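2021-03-31
Bench 2, blocks and board

Carried on with the block set for the Turimcombe order. Eduardo Garcia had the second batch out of the spray booth by ten and they were dry enough to handle after lunch. Went over them with 500 grit between coats as agreed, then a thin top coat. The yellow is better than the last lot. The green still goes on heavy at the edges and I had to rub back two of the stars at the points.

Weighed the full tray before unpacking: 1061 g with the tray, 637 g without the lid and packing. Wrote both on the box label so we can check the returns from Marville against them.

Blue paint is the Pietrzak tin opened in July. It has thickened. Strained it through a stocking and it went on all right but I would not use it for another batch. Vidar Lunde to order a fresh one, the small size.

Put a handful out on the light board to look at the colours next to each other under the bench lights. Yellow and red hold up well side by side. Green and blue sit too close in tone when they are grouped, at least from where I was standing. Eduardo disagrees. Leave it until we have seen them in daylight by the window.
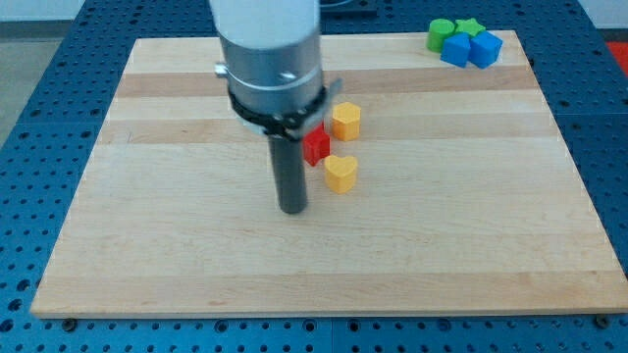 Red and yellow near the middle of the board, green and blue towards the back.

The heart stands up on its own, lobes uppermost. I had expected to have to flatten the point more. Knocked the bench with my hip a few times and it stayed up, but one go on a bench says nothing about a child's table. Try it on carpet and on the felt mat.

The pentagon is the easiest shape to finish of the whole set. Flat top, straight sides, no end grain trouble. The star takes three times as long because of the inside corners. If Jutadden want more stars in the next order the price has to change. Told Vidar this already, writing it down so it is written down.

Cubes: edges broken with the block plane, then sanded by hand. A couple of the reds have a slightly sharper corner than the rest. Put them aside in the tin with the lid off. Do not mix them back in.

Board: light wood, left bare for now. Question is whether to oil it. Oil will darken it and I like the colours against the pale surface. Wax might be enough. Cut an offcut in half, waxed one piece and oiled the other, both on the shelf over the sink. Look at them on Friday.

To do
- green, thin the next coat and try the narrow brush on the stars
- check blue against green by the window, morning light
- heart on carpet and felt
- redo the two red corners
- ring Turimcombe about the tray, they asked for a sliding lid and the drawing still shows a lift-off one
- new filter for the booth, Eduardo has the part number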